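Thongsuk Fundbüro und Lager: Aushilfe gesucht (m/w/d), Teilzeit

Veröffentlicht am 2017-07-22

Wir sind Thongsuk, ein kleiner Dienst für Fundsachen. Wenn in einem Hotel, in einem Kursraum oder in einem Bus etwas liegen bleibt, kommt es zu uns. Wir nehmen die Sachen an, schreiben sie auf, bewahren sie auf und schicken sie wieder an die Besitzer. Seit Juni arbeiten wir auch für die beiden Häuser von Videtus, und deshalb ist die Menge größer geworden. Für diese Arbeit suchen wir ab sofort eine zuverlässige Person.

Was Sie bei uns machen

Sie packen die Kisten aus, die am Vormittag geliefert werden, und legen die Gegenstände auf den Annahmetisch. Jeder Gegenstand bekommt eine Nummer und eine kurze Beschreibung in unserer Liste Anard. Die Beschreibung soll so sein, dass eine fremde Person am Telefon den Gegenstand wiedererkennen kann. Also bitte nicht nur „Schuhe“, sondern die Farbe, das Material, die Größe und wie stark sie getragen sind. Danach wird der Gegenstand eingelagert oder für den Versand verpackt.

Bei Taschen und Beuteln schreiben wir auch den Inhalt auf. Das machen immer zwei Personen zusammen. Zerbrechliche Sachen, zum Beispiel Bilder mit Glas, werden in Papier eingeschlagen und stehend gelagert. Elektronische Geräte kommen in ein eigenes Fach, das abgeschlossen wird.

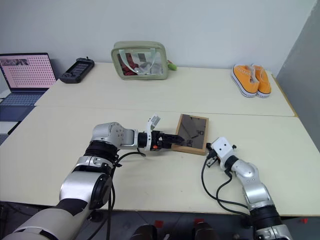

Tische mit Laptop, durchsichtiger Tasche, orangefarbenen Turnschuhen und Bilderrahmen.

Im Lager haben wir zurzeit ungefähr 3000 Gegenstände. Das klingt viel, aber die Regale sind gut beschriftet und man lernt die Ordnung in den ersten Wochen. Kleidung und Schuhe sind nach Monat sortiert, alles andere nach der Nummer. Für die Etiketten benutzen wir einen Drucker von Braso, er ist schon alt und braucht manchmal Geduld.

Was wir uns wünschen

Sie arbeiten ordentlich, auch dann, wenn am Nachmittag noch eine Kiste kommt. Sie können auf Deutsch verständliche Texte schreiben. Perfekt muss die Sprache nicht sein, im Team sprechen wir mehrere Sprachen. Sie können einen Computer bedienen und Kisten bis 15 Kilo heben. Erfahrung im Lager oder im Versand ist gut, aber keine Bedingung. Wichtig ist uns die Diskretion: Was man in fremden Taschen findet, wird draußen nicht erzählt.

Für die Stelle brauchen wir vor dem ersten Arbeitstag ein Führungszeugnis. Die Kosten dafür übernehmen wir.

Arbeitszeit und Bezahlung

Die Stelle hat 20 Stunden in der Woche, verteilt auf 4 Tage. Die Arbeit beginnt um neun Uhr. Wer lieber etwas später anfängt, kann das mit uns besprechen, nur bei der Lieferung am Vormittag muss jemand da sein. Der Vertrag ist zuerst auf ein Jahr befristet, mit der Möglichkeit auf Verlängerung. Wir zahlen 11,50 Euro brutto pro Stunde und geben einen Zuschuss zur Monatskarte. Der Urlaub beträgt 24 Tage im Jahr.

Die Einarbeitung dauert 2 Wochen. In dieser Zeit arbeiten Sie immer neben einer erfahrenen Kollegin oder einem Kollegen.

Ihre Bewerbung

Bitte senden Sie uns einen Lebenslauf und einen kurzen Brief, eine Seite genügt. Ein Foto ist nicht nötig. Schreiben Sie bitte auch, ab wann Sie anfangen können und an welchen Tagen Sie nicht arbeiten können. Die Bewerbung geht an Gun-woo Myung, Leitung Annahme, per Post oder persönlich am Schalter. Die Kennziffer ist 34, bitte geben Sie diese im Betreff an.

Wenn die Unterlagen passen, laden wir Sie zu einem Gespräch und einer Probestunde am Annahmetisch ein. Die Probestunde wird bezahlt. Unterlagen auf Papier schicken wir nur zurück, wenn ein frankierter Umschlag dabei ist.

Fragen zur Stelle beantwortet Herr Myung gerne auch am Schalter, am besten nach der Mittagspause.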